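Search tickets Enter keyword or ticket number

Ticket 604
Product: Tonavance task planner
Component: pick and place, household set
Opened by: Nazmiye Toprak
Assigned to: Remo Gentile
Priority: normal
Status: open, waiting on reporter

Summary
Arm stops over the bin and never goes in for the pickup. Happens in simulation only with the tall bin. The shallow tray from the same set works.

Reported behavior
We are using the planner to decide whether the Clorklow workshop can hand over its end-of-day tidying to an arm. The job is dull and well defined: small parts get thrown into a bin during the day, and at closing someone takes them out one at a time and puts them on the sorting board. We wanted to run it in simulation before buying anything.

With the shallow tray the planner gets through the whole list. With the tall bin it plans the approach, opens the fingers, reaches the hover point and stops. The log gives "no valid descent" and the run ends. No collision is reported. Restarting the run gives the same result.

Steps to reproduce
1. Load the household set, default room.
2. Replace the tray with the tall bin. Leave the board where it is.
3. Run the "empty container" task with default settings.
4. Wait for the hover point.

Expected: gripper goes down into the bin, closes, comes back up.
Got: gripper holds at the hover point until timeout.

Log entry, Remo Gentile
Reproduced on the current build. Ran it 16 times with the tall bin and it failed every time. Swapped the tray back in and it passed, so the install is fine.

First guess was the rim. The planner keeps a safety margin on anything it treats as a wall, and the tall bin has four of them close together. Turned the margin down to its minimum. It still fails, but the message changes to "wrist limit," so there is a second problem behind the first.

Log entry, Remo Gentile
Checked the wrist. To get the fingers down between the walls the gripper has to stay close to vertical the whole way. The arm base is near the bin, and with the elbow folded back that far the planner runs out of wrist travel before the fingers reach the bottom. Moving the base 200 mm away from the board clears the wrist message. With the default margin the first error then comes back.

So there are 2 causes:
- default margin too large for a container with a narrow mouth
- base too close for a vertical descent to the bottom

Neither one is a bug in the motion code. The defaults were picked for trays and tabletops. A person emptying a bin tips it or leans over and turns their hand, and the task file has no step for either.

Workaround
Set the wall margin to minimum for this container only. Move the base back. Leave the gripper opening at default, as narrowing it made the approach worse in my tests. With both changes the arm got to the bottom of the bin and took out the top part. It missed parts lying flat against the wall. I don't have a fix for those yet.

Attachment: default layout, base not moved, gripper at the bin.

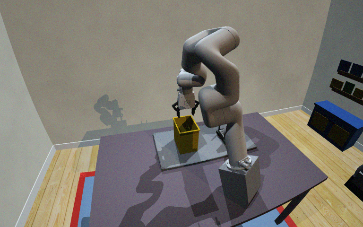 Maysoun Nassar: I would not sign off on this for the shop floor with the workaround as it stands. We have the same task at Wuvonach with real hardware, and the parts against the wall are most of the work. Somebody still has to come by and finish the bin by hand, so we save very little. We went back to shallow trays in May and the arm has done the tidying since then. If Clorklow can change the container, I would do that first and keep the tall bin for trash.

Remo Gentile: Agreed for now. I will add a warning when a container is deeper than the planner can reach with the base where it is. Tipping the container is a separate request and needs a second grasp type. Please don't hold your decision for it.

Nazmiye Toprak: Base moved and margin changed here, same result as yours. I'll ask the workshop about trays. Please keep the ticket open until the warning is in.

Target for warning: December 2021 build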